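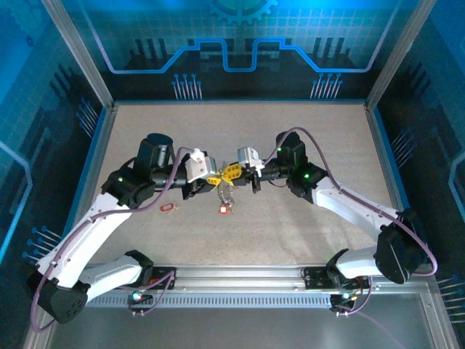

Red tag on its silver ring, left, and the yellow holder with the rings hanging off it.

Key tags and a yellow holder from Takmont: do you need either?

I have been let down by key tags before. The last set I owned had paper slips that slid out of the window one by one, so that by spring I had a drawer full of blank tags and no idea which key opened the shed. When the Takmont set turned up at the Akbridge hardware counter, I picked it up and put it back twice before I paid for it. I've now used it since October, and my opinion has moved a little, though not as far as the packaging would like.

The tags first. They are the ordinary sort: red plastic, a white label insert, a small silver ring. You have seen a hundred of them on hooks behind garage counters. The plastic is fine. Mine have been dropped on a concrete floor more times than I'd like and none has split. The label is where I expected trouble and where I found some. It takes ballpoint well enough, but the felt pen I normally use smeared the first time I handled it, and I ended up redoing the whole lot. The writing space is small. "Shed" fits. "Back gate, upper lock" does not, and I've had to invent abbreviations that make sense to me and to no other person in the house.

Then the ring. I wish makers of these things would try opening one with cold hands. The small ring on each tag is stiff, and getting a thick brass key onto it took a butter knife and some bad language. Thin keys go on without a fight. You could argue a stiff ring is a safe ring, and I haven't lost a key off one yet, but I broke a nail on the second tag and I hold a grudge.

Now the yellow thing. It's a plastic piece with several flat ridged arms, and you hang your rings from it. The pack calls it an organizer, which seems a big word for it. I bought it thinking I could give each arm a job – house keys here, outbuildings there, the padlocks by themselves. That lasted maybe a week. What I do now is link the rings together in a chain and let the whole string dangle from the holder, with a tag at the very bottom so I can tell which bunch I've grabbed. It works all right. Getting to a key in the middle of the chain is a nuisance, and you need both hands: one for the holder, one for the ring you're after. If you want to take a single key off in a hurry, a row of hooks on the wall will beat this every time.

The ridges do help with grip. I'll give them that. With damp hands or thin gloves I can hang on to it, and the color is loud enough that I find it at the bottom of a bag. I lost the old bunch constantly and I have not lost this one. Whether that is worth paying for is another matter. A strip of yellow tape around a big ring would get you most of the way there.

On price: the holder and tags together cost me $45, and I think that's too much for molded plastic and some wire. The Mutden version has tags I like better, with a wider window, but no holder at all. I also tried the Biwott tags a couple of years back and those are the ones with the slips that fell out, so I can't send anybody in that direction.

Who should buy it? Anyone who looks after more than one building and carries the keys around all day might get on with it. If your keys live on a nail by the door, leave it in the store and buy plain tags. I would take the tags again at half the money. The holder I'd have skipped, although I notice it's still in my coat pocket.

Two out of four from me. I may add half a point if the writing on the labels is still readable next winter. The ballpoint on the shed tag has already started to go pale at one corner.

Contact | Copyright, all rights reserved | Back to top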